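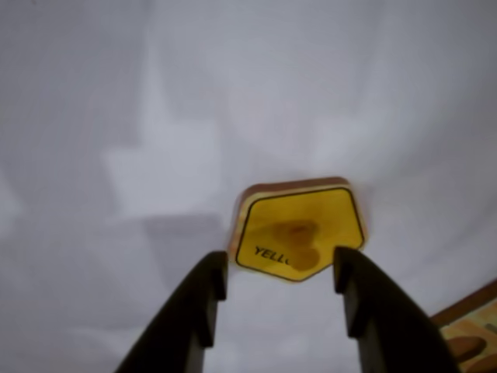
# Wavonano Shape Board Pack

Recordings of a small tabletop arm handling pieces from a children's shape puzzle. The pack comes with the Wavonano starter arm kit and can also be downloaded without it. It is meant for people who have built the arm, got it moving, and want something to train or test on before they record their own data.

Maintained by Lambros Christodoulou at Avinard. Current release: February.

## What is in the pack

- 1187 episodes
- Camera views from the gripper and from the side of the table, saved as separate video files
- Joint positions and gripper opening for every time step
- A one-line text instruction per episode
- A calibration file for the arm used in the recordings

An episode starts when the arm leaves its rest pose and ends when it comes back or when the operator stops the recording. Stopped episodes are kept and marked `incomplete` in the index. There are 91 of them. If you only want full runs, filter on that field before you do anything else.

## The task

The arm picks up a piece, carries it, and sets it in the matching cutout. Some episodes begin with the piece on the table and some with the piece already in the board, in which case the job is to lift it out by its knob. The text instruction tells you which one you have, for example:

 put the yellow pentagon in the board
 take the yellow pentagon out of the board

The pentagon gets the most episodes. It is a useful middle case: it has to be turned to the correct angle, and there are several wrong angles that look nearly right from the gripper view. A circle only has to be centered, so scores on the circle should be reported apart from the rest.

Pieces are held by the knob in most grasps.

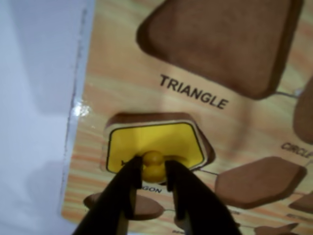

**Can I use the pack with a different arm?**

You can use the video and the text with any arm, but the joint values only make sense for the Wavonano kit. People with other hardware usually convert the joint values to gripper positions first. The script `to_gripper_pose.py` does this and writes a new folder next to the old one.

## Getting started

1. Download the pack and unpack it to a drive with plenty of free space.
2. Run `check_pack.py`. It compares the index to the files and lists anything missing.
3. Open `settings.txt` and set the path to the data folder.
4. Run `replay.py --episode 961` with the arm powered off. You should see both views play in step with the joint plot.
5. Run the same command with `--live` once the arm is powered, clamped down and clear of people. Start at low speed.

Live replay will not place a piece reliably. It repeats recorded joint values and does not look at the board, so a small shift in the board is enough to miss. Use it to check that your build moves the way ours did.

## Setup notes for your own recordings

Put the board where the arm can reach every cutout without going to full stretch. The shoulder servo gets weak out there and the tip drops. On our build the drop was enough to catch the rim of a cutout on the far side.

A plain table is best. Shadows from the arm will fall across it, and we left them in. 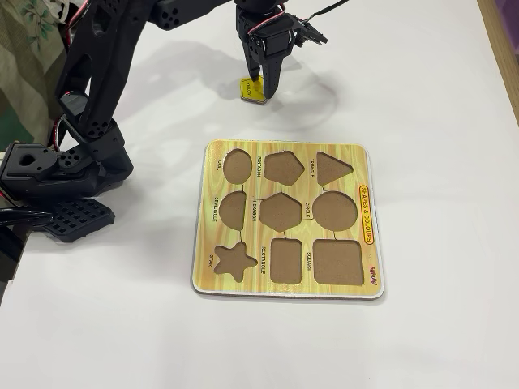 Tape the board down if you plan to record for more than an hour. Each missed placement nudges it a little, and over a long session those nudges add up. Run the calibration again after a break, and any time you have had the gripper apart.

The kit ships with two sets of fingers. All episodes here use the narrow ones. The wide fingers hold better on blocks but tend to cover the knob in the gripper view.

## Known problems

- The gripper view has motion blur during fast moves. We did not remove those frames.
- The printed labels on the board are sometimes hidden by the fingers. Do not count on reading them.
- Gripper opening is reported by the servo and drifts when the servo is warm.
- Episode 3979 in the old index does not exist. It was a numbering error, and the current index skips it. Episode numbers are not continuous in general.
- Room light changes between sessions. There is no light level field.

## Support

Kit owners can write to Avinard through the order page. Please include the output of `check_pack.py` and the version line from `settings.txt`. Questions about the data alone should go in the issue tracker.

Related items

- Wavonano Starter Arm: build guide
- Wavonano narrow fingers, replacement set
- Wainwright Block Stacking Pack
- Hisovbridge camera mount notes
- Calibration script changelog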